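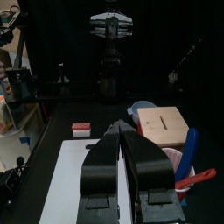 Black gripper fingers over a white board on the table.

I spent most of last week reading about eels, which is how I like to spend a wet week, and there's some news worth passing on. A small team working on the River Cetton has found that young European eels are turning up in places where everyone (me included) had more or less given up on them. The catch — and there is always a catch with eels — is that they seem to be arriving later and smaller than they used to, and the people who study them aren't at all sure what that means.

If you've never met an eel beyond the jellied kind, a quick catch-up. The European eel is critically endangered. It's thought to spawn in the Sargasso Sea, although no one has yet seen it happen in the wild, and the larvae drift across the Atlantic until they reach our coasts as tiny see-through things called glass eels. They darken, become elvers, and wriggle their way up rivers, where they may live for many years before heading back out to sea to breed. It's a ridiculous life and I love them for it!

The Cetton survey was led by Brândușa Cârstea, a fish ecologist who started counting elvers on the river seven years ago. Her team puts traps at the foot of the weirs from early spring, checks them every morning, weighs and measures what's inside and then lets the whole lot go on the upstream side. This year's total came to 2181 elvers across the season. The year she began, the same traps caught 358.

That sounds like cause for a party, and when I rang her I rather expected to hear one. She was a good deal more careful than I was. Two of the old weirs have had eel passes fitted since the count started, so more of the river is open, and some of the rise could simply be fish that used to give up lower down now finding their way to the traps.

"I'd be delighted to tell you the eel is back," she said. "What I can tell you is that more of them are getting past Boateng Mill. I can't tell you how many are arriving from the sea, and that's the number I'd really like."

Boateng Mill, for those who don't know the valley, is the big stepped weir just above the tidal stretch. The pass there is a sloping channel lined with stiff bristles, kept damp by a trickle of water, and the elvers climb it at night like so many bootlaces. I've been to see it with a red torch and a flask of tea and I'd recommend it to anyone who doesn't mind cold knees.

Now for the odd part. The main run used to begin in early April. Over the last few seasons it has been slipping back, and this spring the traps were nearly empty until the month was almost over. The elvers that did come were lighter for their length than those in the early years of the count. Cârstea's paper offers a few possible reasons — colder river water in early spring, changes in the currents that carry the larvae, less food out at sea — and doesn't plump for any of them. I found that refreshing, though I know it drives some readers mad.

Euan Lennox, who fished the lower Cetton as a boy and now looks after a stretch of the bank, has noticed the change as well. He told me the herons used to line up under the weir at Easter and that these days they stand about looking cross. He's less worried about the timing than about the pumps. There are still drainage pumps on the low ground at Seltari Marsh, and a grown eel setting off for the sea in autumn can go straight through one. Elvers coming up aren't much use, he says, if the big silver ones can't get back down.

He has a point, and it's one the survey can't answer yet. All the counting so far has been of young fish on their way in. Tracking adults on the way out is harder and costs a lot more, as they tend to move on dark, stormy nights when the river is in flood and any sensible person is in bed. Hazel Ambrose, the paper's second author, hopes to fit tags to a small number of silver eels next autumn and listen for them with receivers between the marsh and the estuary. The money isn't all there at the moment. She sounded cheerful about it, but then she's cheerful about standing in a river in November.

Not everyone reads the figures the same way. Krum Berisha, who works on eels further east and wasn't part of the study, thinks the team may be too cautious about the rise and not cautious enough about the weights. Weighing a live elver is a fiddly business, he told me, and a drop of water left on the fish can throw off the result. He'd like to see the same method used on several rivers at once before anyone talks about thin eels. Cârstea says she'd like that too and has already sent him her trapping notes.

So the traps go back in next spring, a little earlier than usual in case the run changes its mind. The team is also after people living along the Cetton who have old diaries, photographs or fishing logs that mention elvers, however scrappy. I've already dug out my uncle's notebook, which has one good entry on elvers and a great many on the price of bait.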